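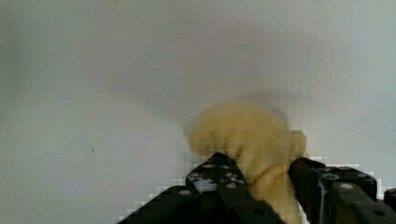 Chapter 3
Soft Toys and the Play Table

Introduction

Most settings for young children own a large number of soft toys, and most give them little thought. They are bought in small lots, brought in by families, or passed on from one room to the next. A full record is seldom kept. When the nursery at Bondotstead drew up its first list in July, staff found 654 items of play equipment in use, and almost half of them were made wholly or partly of cloth.

This chapter deals with the choice, use and care of soft toys in group settings. It should be read together with Chapter 2, which covers hard toys and small parts. Learners who are working towards the certificate will need to complete both before they begin the placement at Bevham.

By the end of the chapter, the learner should be able to:

state what is meant by a soft toy, and how it differs from a cloth-covered toy;
check a soft toy for loose seams, worn patches and parts that could come away;
set out a play table for pretend meals;
wash, dry and store soft toys in line with the rules of the setting.

3.1 What counts as a soft toy

For the purposes of this book, a soft toy is any toy which gives when pressed and returns, wholly or in part, to its former shape. The group includes animals, dolls, cushions made for play, and play food. Toys with a hard body under a cloth cover are dealt with in Chapter 2.

Shape matters less than is often supposed. A young child may treat a rounded, lumpy toy as a fruit in the morning and as a baby in the afternoon. Staff should not correct this. Grewal, whose notes on table play are used throughout this part of the book, advises that the adult should wait for the child to name the toy and then use the child's own word for it.

3.2 The play table

Pretend meals call for very little. A clear surface, a plate and one soft toy are enough to begin with, and further items may be added as the play develops. Plates should be plain and should differ clearly in colour from both the table and the toy, so that a child with weak sight can tell them apart. A raised rim is helpful – it gives the hand an edge to find. 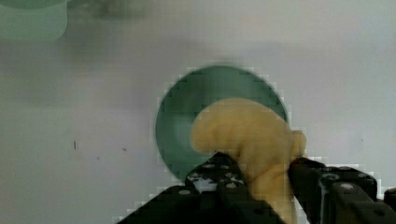 Figure 3.1 Soft yellow toy and round green plate on a white surface.

Two children may share one plate, provided that each has a toy to hold. Where a child squeezes or twists a toy for long periods, this should be noted in the daily record. It is seldom a cause for concern, but the seams of that toy should be checked more often.

3.3 Checking before use

Soft toys are to be checked by hand as well as by eye. The member of staff should press the whole toy between finger and thumb, paying close heed to any narrow part or small raised part, where stitching is under the most strain. Pale toys show marks early and are easier to judge for cleanness than dark ones. A toy that fails the check is taken out of use the same day and placed in the repair box.

The form used for this purpose, known as the Bruderis sheet, is printed at the end of the chapter. It was revised by Naveen Awasthi for the present edition and replaces all earlier versions. One sheet is filled in for each room, signed, and kept with the cleaning record.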